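Can a Robot Put the Groceries Away Yet?
Final project report, Household Automation elective
Team: Melur Liem, Faizal Sopacua, Declan McKinnon
Advisor: Kurniawati Kusuma
Nov 24, 2024

Our question started at the Osuddale co-op, where Declan works evenings restocking the snack aisle. A new worker gets the hang of it in one shift. We wanted to know how close a robot arm is to doing the same job, or even the home version of it, where you empty a shopping bag onto the table and put things where they belong.

We picked chores that sound easy: move a bag of snacks, set it down next to something else without knocking it, and leave a folded towel folded. Boxes and cans have hard sides, so a gripper can squeeze them the same way every time. A snack bag is slippery, full of air and a different shape each time you touch it, and that's what made it so much fun to study! 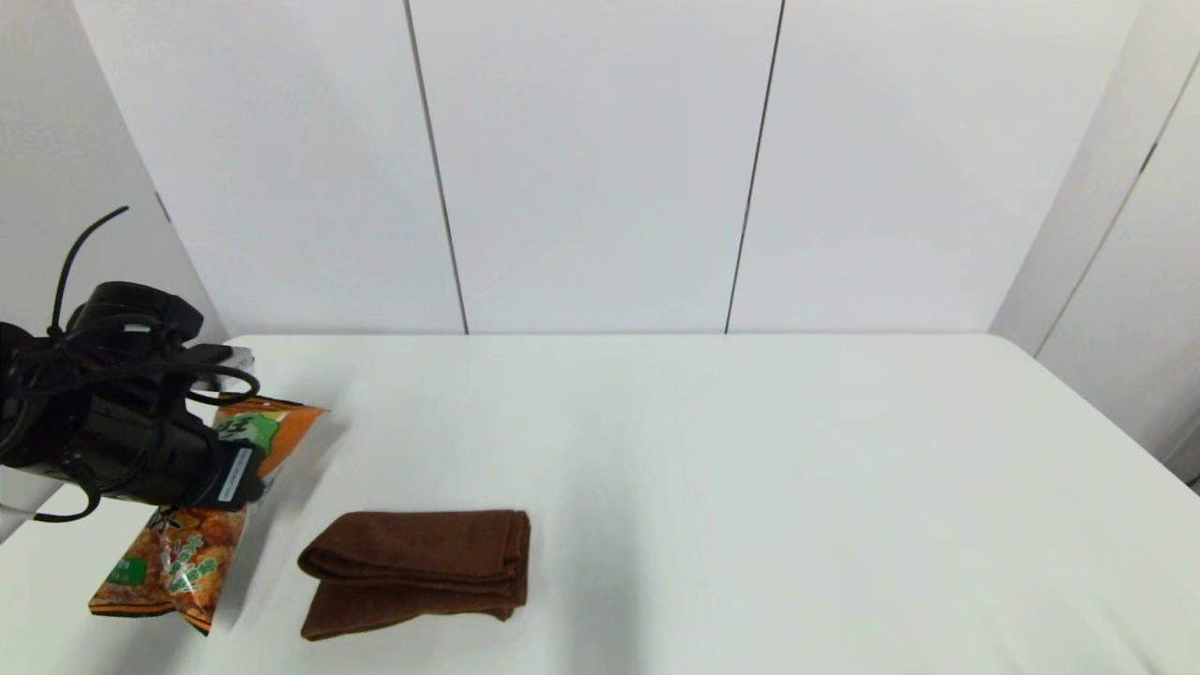

3. Picking Up and Carrying

The bag hangs from its top here, with the brown towel close by on the table. Holding a bag by one end is what most of us do at home too, but we steady it with the other hand when it swings. Our plan called for 200 carries. We wrote down the grip point and whether the bag ended up in the target area, and Faizal kept the log (thank you, Faizal).

We also had long talks about what "done" means. Melur wanted the bag flat and face up. Declan said that in a store it has to stand with the front showing, and a bag lying down is only half the job. We ended up scoring both, which made the spreadsheet messy but the discussion a lot better.

Gripping from the bottom is a different problem. With the narrow end pinched, the bag can be upright with 旺旺 in big black letters on the green panel, pretty much how a shopper would want to see it. The trouble is that the plastic gets squeezed and creased right where it's held, and a store can't sell crushed snacks. We would love to see someone try softer fingertips on this.

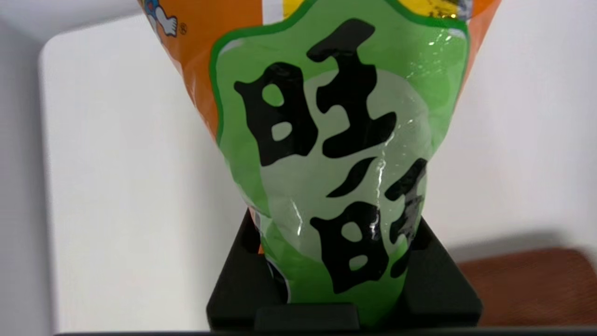
4. Two Grippers on One Table

Having a second gripper opens up a lot of ideas. One could hold a bag still while the other straightens a corner, the way you do with a pillowcase. It also means more planning - two sets of fingers need to stay out of each other's way, and the second one needs something useful to do.

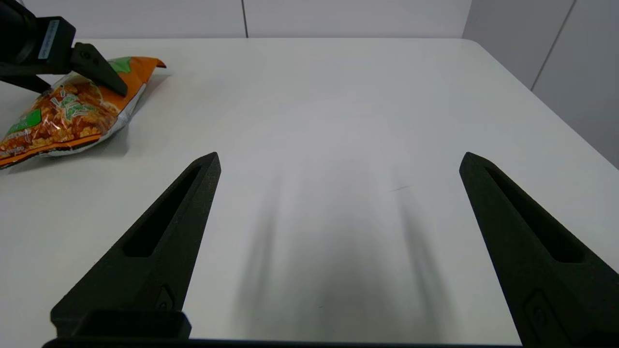 Figure 3. One gripper at the snack bag, seen past the fingers of another.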